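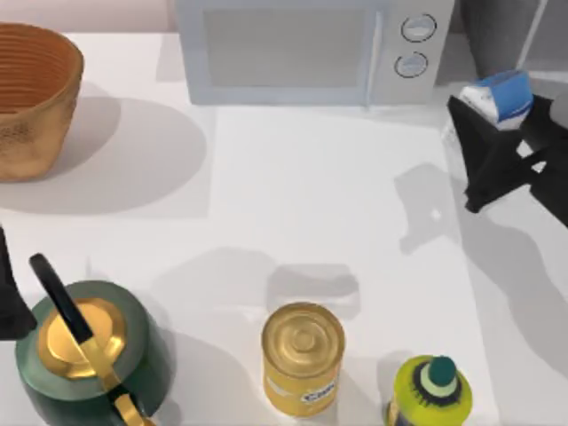 Morano Oat Beta-Glucan Powder
Product code MOB-31

Food supplement, unflavoured
Pouch, resealable, with measuring scoop

Morano is a milled oat bran concentrate with a raised content of beta-glucan, the soluble fibre found in oats. It is meant to be stirred into food or drink once or twice a day. The powder is pale beige, has a mild cereal taste and contains no sweetener, flavouring or anti-caking agent.

How it behaves

Beta-glucan takes up water and forms a thick gel. In cold liquid this takes several minutes; in hot liquid it begins almost at once, and lumps will form if the powder is tipped in all together. Sprinkle it over the surface and stir as you go. A drink left to stand will go on thickening – add more liquid if it becomes too stiff to pour.

Beta-glucan keeps its thickening effect in normal cooking. Long boiling, or repeated freezing and thawing, gives a thinner result.

Directions

Adults: one level scoop daily for the first week, then up to two level scoops daily, taken at separate meals. Mix each scoop with at least one large glass of liquid, or with a bowl of porridge, yoghurt or soup. Do not swallow the powder dry.

People who eat little fibre at present may notice wind or a feeling of fullness in the first days. If so, stay at one scoop for longer. Leave two hours between this product and any medicine taken by mouth, unless your pharmacist advises otherwise.

Ingredients

Oat bran concentrate (100%).

Allergens: contains oats. Packed on a line that also handles barley. Not suitable for people with coeliac disease.

Pack sizes

Trial pouch: 20 level scoops
Standard pouch: 31 level scoops
Catering case: 24 standard pouches

Cases are sold to trade customers only and are not split.

Milling and packing

The bran is dry-milled and sieved at the Drornska mill. No solvent is used at any stage. Two fractions come off the sieve: the coarse one goes to bakery customers under the name Astier, and the fine one is packed as Morano. The two are the same raw material, but a scoop of Astier weighs less, so the directions on this page do not apply to it.

Each lot is checked for moisture, particle size and beta-glucan content before release. The lot number is printed on the back of the pouch below the seal. Lot sheets can be requested from Mondal, the distributor, by quoting that number. The current lot is 2,268.

Storage

Keep dry, below normal room temperature if possible, and away from strong smells. Press the air out before closing the pouch. Use within two months of opening. Small soft clumps can be broken up with a fork; hard clumps mean that moisture has got in, and the powder should be thrown away.

Warnings

Do not exceed the stated daily amount. Food supplements should not replace a varied diet. Not for children. Ask a doctor before use if you are pregnant, have difficulty swallowing, or have had a narrowing or blockage of the gut.

Returns

Unopened pouches may be returned to Mondal within one month of delivery. Opened pouches are accepted only where the seal was faulty – please keep the pouch and the scoop.

Related items

Astier coarse oat bran, bakery sack
Replacement scoop, Morano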